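Notes from the workshop: picking a blade for the bandsaw

I've had more messages about bandsaw blades than anything else this month, so I'm giving it the whole slot. We run two horizontal saws at Stosgate, mostly on mild steel bar and box section, with a bit of stainless when someone upstairs gets ambitious.
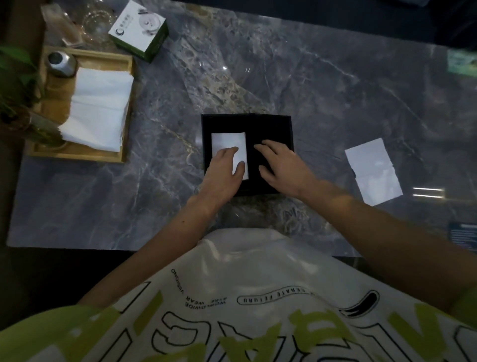

By Cor Meijer | Workshop | January issue

Start with the teeth. You want at least three of them in the cut at any moment, and I'm happier with 6 or more. On thin-wall tube a coarse blade will catch, and you'll hear a lovely pinging noise as the teeth come off (ask me how I know!). On solid bar it's the other way round: go too fine and the gullets fill with chips, the blade rubs, and you stand there wondering why it's taking all morning. For 100 mm round I'd put on something coarse and leave it there.

Then there's running in. I know it's dull. A new blade has very sharp, very fragile edges, and if you go straight in at full feed they chip. Halve the feed pressure for the first 20 minutes of cutting, keep the speed where it normally is, and bring the feed up bit by bit. The Zoder bimetal blades we bought last year came with a little card saying much the same, and I'm fairly sure the card went straight in the bin. 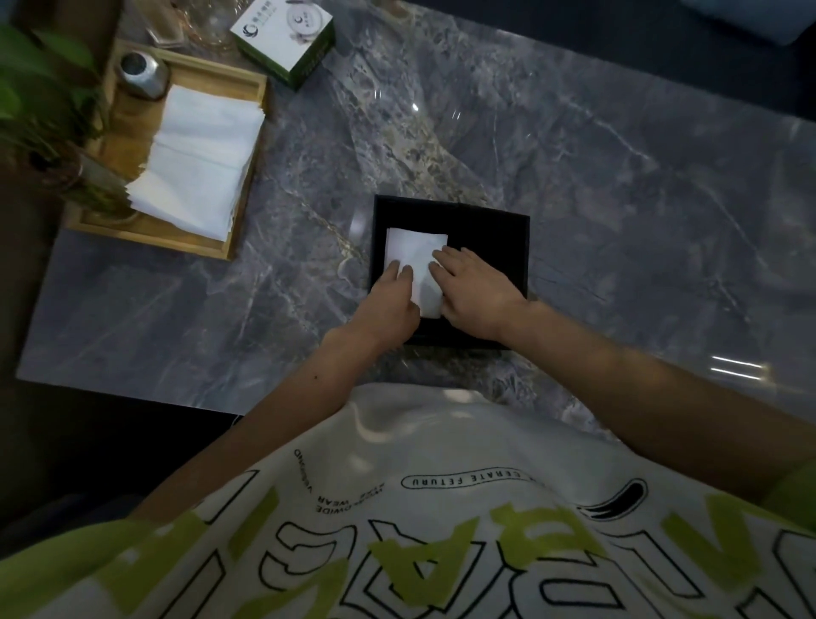

Parri wrote in after the last issue to say that running in is all very well, but half the blades in their shop die from bad coolant long before the teeth wear out. Fair point, and I should have mentioned it. Check the mix with a refractometer, top up with mixed coolant instead of plain water, and make sure the nozzle is pointing at the cut. Ours had been rinsing the vice for weeks.

Last thing, look at your chips. Loose curls are what you're after. Powder means you need more feed, and thick blue ones mean you should back off. I kept a tally on one blade that was treated properly and got 898 cuts from it before it started to wander, and I was very pleased with myself, I can tell you.

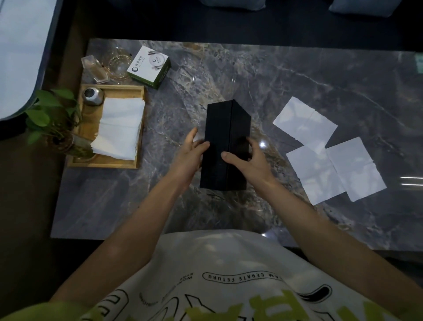 At the table, January

Next time it's deburring, so send me your questions by the usual address. If you've got a good way of doing the inside of small tube, I'd love to hear it.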